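Home | Ask | Topics | New here? | Sign in

Home education > Primary years > Nature study

How do you keep nature study going once the autumn term starts?

Wubit Tamiru
1,733 views · 3 replies · 48 people found this useful

Hello all, I've been reading along for ages and have finally plucked up the courage to post! We took our two (six and nine) out of school last year and the summer has been glorious, lots of pond dipping and a very long-running project on snails. Now it's September and I can feel it all slipping. We do maths and reading in the mornings, and by the time lunch is cleared away everybody is flat and it's easier to put the kettle on than find four wellies. I did try a printed nature journal, the sort with a box for every day, but the nine-year-old filled in a week's worth in one go with the word "leaf" and I rather lost heart. How do other families keep it ticking over in term time without it turning into one more thing to nag about? We're in Clesstead, so we have a decent park and the canal but nothing very wild.

Emil Imhof
Helpful · 31

Welcome, Wubit, and please don't lose heart over "leaf", mine once handed in a whole page that said "mud again" (and to be fair to him it was).

What changed things for us was moving it to first thing. We go out before any books are opened, straight after breakfast, coats over pyjamas if need be, and we walk the same short loop every time. It sounds dull but the children start to own it. They know which hawthorn has the most berries and which gatepost the robin likes, and they notice when something has changed, which they never did when I was driving us somewhere new each week. Some mornings it's ten minutes and we come back for toast.

For the writing side I gave up on daily boxes. We have one big scrapbook between us and the rule is one thing a week from each person, me included. It can be a drawing, a rubbing, a pressed leaf or just a sentence. Selon, my eldest, mostly does weather. Dauda draws beetles, a great many beetles. I set myself the target of 300 entries when we started and we're nowhere near, and I've stopped minding.

The other thing I'd say is to let the season choose the topic. In autumn we do seeds and how they travel, then fungi (looking only, no picking), then we start on the birds when the feeders go up. The canal will be lovely for all of that, especially once the leaves are down and you can see the nests.

Bits and bobs from round the house do perfectly well for sorting seeds and holding water for paint, so I wouldn't go buying a kit.
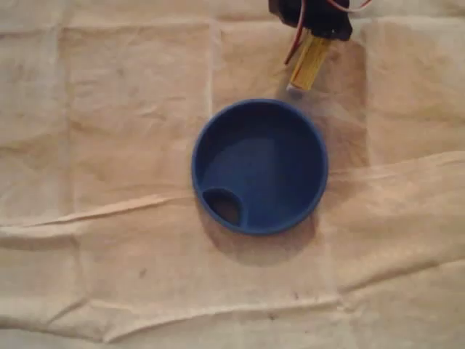
Round blue plastic piece on a beige cloth.

If you'd like company, do say which end of town you are. We're often by the lock in the mornings.

Tovo
Helpful · 4

we just do it at the weekend with grandad. he knows all the trees. also conkers, you can get a good fortnight out of conkers if you do weighing and measuring as well and call it maths

Share · Save · 3 comments

Back to Nature study | Older posts | Newer posts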